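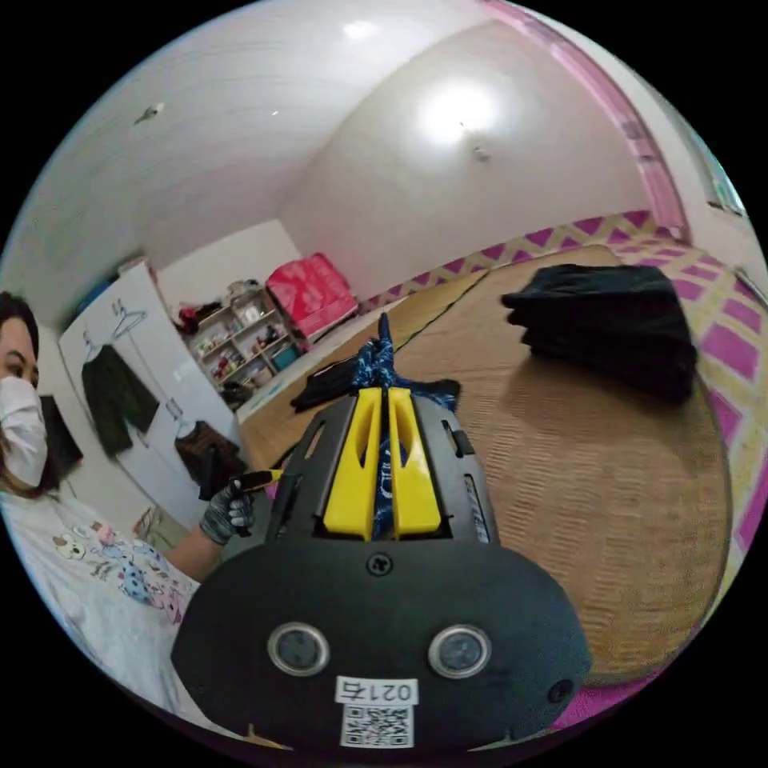
Right-hand tool of pair 021, blue patterned cloth held between the yellow fingers.

Search this notebook Go Advanced search

19 October 2022
Entered by Nadhirah Goh, Lumenta hardware bench, Itarthorpe

Pair 021, scheduled service and recalibration

Both tools of the pair were received at the bench with the log sheet attached. The sheet records 3354 open-and-close cycles on the right-hand tool from the last service in July. The count for the left-hand tool was not entered. Hugo Fleury has been asked to recover it from the session files, and the figure should be added here when it is known.

The fault reported with the pair was uneven closing on thin cloth. The right-hand tool held a folded hem at the heel of the fingers but let it slide at the tips. No fault was reported on the left-hand tool. It was serviced in the same way so that the two would go back with matching settings.

Right-hand tool

The label (021右) and the code sticker under it are sound and scan at the first attempt. The cross-head screw at the top center of the base plate was checked and found slightly under the set value. It was brought up to the mark with the bench driver and marked with a line of paint pen. The recessed screw near the lower edge was tight and was left alone.

The yellow fingers were removed, washed in warm water with plain soap and dried overnight on the rack. Lint had packed behind the left finger where it meets its side housing. A first pass with the soft brush brought out most of it; the remainder had to be drawn out with tweezers. The slots in both side housings were then brushed from the inside.

With the fingers back in place, closure was tested on the gauge strips. The thinnest strip pulled out at the tips with almost no resistance. Juwita Rondonuwu measured the linkage and found the left finger standing back from the center line. The cause was a worn bushing at the lower pivot. A replacement was taken from the Flomitz spares tray, which now holds 16. After fitting, the strip held along the full length of the fingers in all test positions.

The opening width was then zeroed again. The sensor read 949 with the fingers fully open and 170 with the fingers closed on nothing. Both readings were repeated after the tool had been left switched on for roughly an hour, and neither had moved. They have been written into the configuration file for the pair and initialed.

Left-hand tool

No worn parts were found. The fingers were washed and refitted as above, and the pivots received one drop of light oil each, wiped off at once. The camera cover was cleaned with lens tissue only. A faint ring was seen on the cover under the bench lamp and came away on the second wipe.

Label and sticker were checked against the register. The bottom corner of the sticker had begun to lift on an earlier inspection and has been pressed down. It should be looked at again at the next service and reprinted if it has lifted a second time.

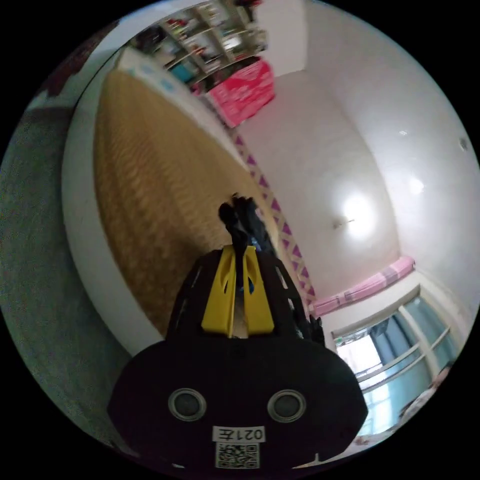 How often should the opening width be zeroed?

At every scheduled service, and again whenever a finger, a bushing or the sensor has been removed. A drop onto a hard floor counts as a removal for this purpose.

Matching the pair

The tools were placed side by side on the fixture and opened and closed together. There was a small lag on the right-hand side during the first runs. Juwita traced it to the connector, which had not been pushed fully home after the bushing was fitted — my error, and the checklist now carries a line for it. With the connector seated, the two opening curves lay on top of each other for the whole of the run.

Clock offset between the tools was checked by the usual method and was within the limit. The storage cards were copied to the Potatex server before being cleared. Nafula Makokha confirmed that the copies open and that file names carry the correct side. Two older files had been saved under the wrong side and were renamed. The change is noted in the folder's text file.

Handling notes for the operators

Áine Geraghty asked that the following be repeated to everyone who takes out a pair, as the written guide does not make them plain enough.

Shake lint from the fingers at each change of garment. Do not use compressed air near the camera.

Carry the tool by the grip and never by the fingers. Lay it on its side when it is not in the hand.

Knit gloves are permitted. Check them for loose threads before the first session of the day.

Report slipping on thin cloth the first time it is noticed. The bushing on this tool had probably been wearing for some weeks.

Outstanding

Cycle count for the left-hand tool (Hugo).
Order further bushings when the tray falls below ten (Nadhirah).
Amend the printed checklist in the carrying case to include the connector line (Juwita). The copy on the bench wall has been done by hand.
Pair 021 is signed out as fit for use, with the old bushing bagged and kept in the drawer under the fixture — please do not discard it until Hugo has measured the wear.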